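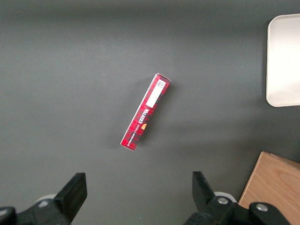 A Walkers box on the worktable, seen from the wrist camera of the Taseck arm. Photo: Estard

Estard opens orders for Taseck packing arm

May 1, 2022

Estard has started taking orders for Taseck, a tabletop robot arm sold to gift shops, mail-order grocers and other small businesses that pack mixed boxes by hand.

The kit includes the arm, a two-finger gripper, a wrist camera and a control unit that plugs into a standard wall outlet. Buyers can also rent the arm by the month, with a minimum term of six months. Estard did not publish a purchase price and said quotes will depend on how many product types a customer needs the arm to handle.

Taseck is meant for goods that arrive at the table one at a time and at no fixed angle. The software uses the wrist camera to work out which way an item is lying, then turns the gripper to match before closing on it. Long, thin cartons were a focus of the April update, according to the company's release notes. Earlier versions often tried to pick them up by the ends.

"A carton like that has one good way to hold it and several bad ones," said Karla Medrano, product manager at Estard. "Customers kept sending us the same complaint, so we fixed it before we opened orders."

The first outside user was Zerouali, a gift basket company that ran the arm for 23 days in April. Its staff taught the system 54 products, mostly cookies, tea and jarred goods. Zerouali said teaching a new product took 14 minutes on average, and that staff still packed glass jars by hand during the trial. The company has ordered two units.

The arm does not fold boxes, apply tape or print shipping labels. It can read printed square codes if they face the camera, but it will not turn an item over to look for one. Estard said that feature is planned and gave no date.

Installation and repairs will be handled by Drustgate, which has service staff in 17 cities. Customers outside those areas can set up the arm themselves with help over the phone. A one-year warranty covers the arm and control unit. Gripper fingers are treated as wear parts and sold separately.

Shipping is set to begin this summer.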